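Cutum Household and Shop-Floor Handling Group
Minutes of the review meeting held at Zilville, 29 Aug 2024

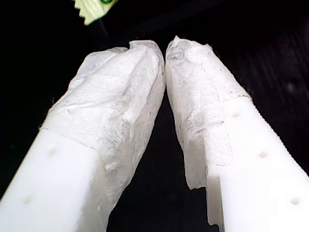 Fig. 1. Gripper fingers, wrapped tips.

Chair: Patricio Domínguez
Attending: Cutum handling and software staff; Udemia (two, by phone); Toledo site (one)
Apologies: Udemia purchasing

1. Minutes of the previous meeting
Agreed with one correction. Under item 4, "shelf restocking" should read "shelf facing", meaning the pulling forward of goods already on the shelf. The two are costed separately.

2. Matters arising
2.1 The Toledo site has received the second set of fingers. The mounting screws were the wrong length and have been replaced from stock.
2.2 Udemia has still not sent the revised list of shop-floor chores. Carried over.

3. Trial results, household chores
3.1 The log to the end of last week holds 2,755 attempts over seven chores. Of these, 638 needed a person to step in. An attempt counts as assisted if anyone touches the machine, the goods or the table before the chore is finished.
3.2 Wiping a flat surface and moving cups from rack to shelf gave the fewest assisted attempts. Folding small towels gave the most. The usual fault in folding was picking up two layers where one was wanted.
3.3 Toledo asked whether time should be reported beside the assisted count. A towel folded without help still takes far longer than by hand. Agreed that both will be shown in the next table.
3.4 The chair asked for a plain answer on whether the machine could be left alone with any household chore. The handling staff would accept wiping, on a cleared surface, with someone in the building. They would not accept folding or anything involving glass.

4. Trial results, shop floor
4.1 Shelf facing works with boxed goods. Bags and pouches slump when pulled and the software then loses the front edge.
4.2 Bagging at the till was stopped after three days. Udemia would like it resumed. The software staff object until the order of packing is fixed, as heavy goods were being placed last. No decision.

5. Finger coverings
5.1 Discussion of wrapped against bare fingertips. Thin sheet wrapping creases and frays at the tip, and a ragged edge may catch on cloth. Bare plastic has the cleaner edge but slides on glossy card.
5.2 Toledo proposed moulded rubber tips. Handling staff noted that rubber marks pale towels and would need its own cleaning routine. The chair asked for a side-by-side test before any order is placed.
5.3 Wrapping is to be inspected at the start of each shift and the state of both tips written in the log. At present the log has no column for this, so assisted attempts cannot be sorted by covering.
5.4 The position of the lower edge of the wrapping on each finger should also be noted.

6. Report to Udemia
6.1 The draft states that the machine is "ready for light household duties". Several present thought this too broad. Wording changed to "able to carry out wiping under supervision".
6.2 Shop-floor section to be held back until item 4.2 is settled.

7. Actions
Add covering and time columns to the log: software staff.
Side-by-side test of wrapped, bare and rubber tips on towels and card: handling staff, with Toledo.
Send revised chore list: Udemia.
Circulate amended report: P. Domínguez.

8. Any other business
The Toledo bench will be out of use for rewiring during the first week of November. Trials booked for that week move to Zilville.

Next meeting to be fixed once the tip test has been run.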